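Last updated: Thursday

Tip transfer, Sover cell. Started after lunch with both boxes open on the wood board. 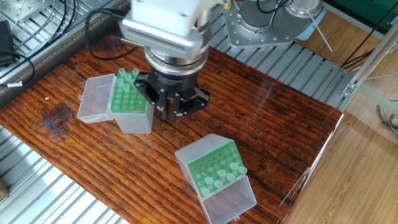

Before, Hajar and I refilled racks by hand, 15 minutes each morning. Now one of us stays near the stop button and writes the log.

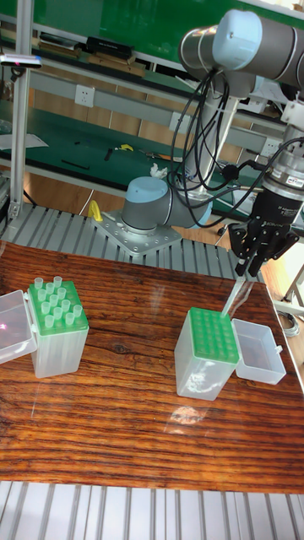 Who refills when the arm stops? Whoever has the log that day, and it goes in the log.

My wrist is better this month - but I miss the talking.

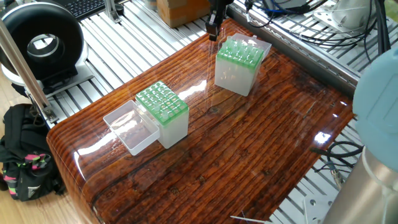 Hajar Shawky would like the watching to be shared by 2 people, one hour each. I agree. To ask Mohcine.
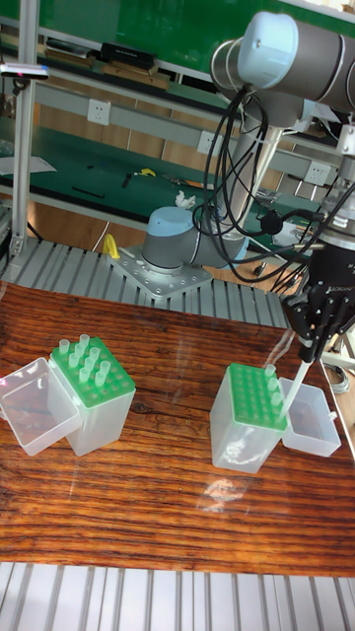
Gripper with one tip, right box.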